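Notebook, bench 2. Open day, September. Monday, written up after everyone left.

Doors at 10. The plan on the whiteboard said quiet first hour, short demo, questions, repeat. By 10:20 the plan was under somebody's coat.

Attendance: Salamatu had the clicker at the door and reports almost 300, which includes the Brondora people, who went out for lunch and got clicked again coming back in. We are keeping the number.

Demo as advertised: dexterous hand, toaster, slice of bread. Hand reaches in, lifts toast, sets it on the tray, crowd is moved. We chose toast because Femi Anozie argued in the planning meeting that visitors should see a task they understand. The flaw in this is that visitors understand it extremely well. A man from Daltholm watched one full cycle with great patience and told me his own arm does it faster and came free.

Settings for the record. Grip force at the low preset, wrist speed capped at 6 percent, toaster unplugged all day. Bread was pre-toasted in the kitchen by Amanuel and left out overnight on purpose, so it would be stiff. Fresh toast bends. Fresh bread is worse, see last week's entry and the stain on the ceiling tile.

Morning runs: the first 8 cycles went clean. Then the approach started landing a few millimeters to the left, so the fingertip met the rim of the slot and pushed the whole toaster toward the visitors. It didn't fall. Several children asked if it could do that again, and that was the most popular request of the day by a wide margin. Re-taught the approach point, marked the toaster's feet on the table with pencil, carried on. Suspect someone leaned on the table. Suspect me.

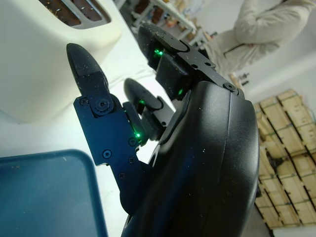 Adesuwa took over the talking at noon, which was a relief to all parties. Her version is shorter than mine and has a joke in it. She also dropped the part about joint torque limits, and I'm sorry to say the room improved.

Questions we got more than once, so we can have answers next year:

Does it feel things? (Adesuwa: it measures. Me: eleven minutes, apparently.)
What does it cost? We say "less than the last one," which is true and helps no one.
Can it butter? No. Please stop asking Femi, he has started sketching a knife mount.
What is it for? Got this from a boy about six and from the head of purchasing at Semar, in the same tone of voice.

The Semar visit proper was at 2. They make tray packing lines and wanted to know about cycle life on the finger joints. Told them the current set is past 3000 cycles on the bench rig with no play I can feel at the pivots. They wrote that down. Aurelio then pointed out that the bench rig doesn't grip anything, it only opens and closes, and they wrote that down too. He's right. Still, I would have liked to get to the end of the sentence.

They want a loaded test with one of their own trays. I said yes before checking whether we have the fixture. We do not have the fixture.

Afternoon runs were worse than the morning. Two drops, one crushed slice, one stop where the wrist refused to come home until I cleared the fault and restarted the Dauda controller. The log just says "limit," without saying which one. The crushed slice got applause. I have given up predicting this audience.

Possible cause for the drops: fingertips picking up crumbs and lint through the day, so less friction on the crust. I wiped them at lunch and the next few lifts were fine, but I also nudged the grip preset up at the same time, so that proves nothing. Do one and then the other next time, like a person with training.

To do:
- wipe the tips, then repeat the toast lift with the old preset before touching anything else
- find out which limit (Amanuel has the controller manual, or had it)
- fixture for the Semar tray. Aurelio to draw, me to apologize for the schedule
- clamp for the toaster feet; pencil is not a clamp
- vacuum under bench 2, crumbs have reached the cable duct
- return the kitchen's bread knife, Femi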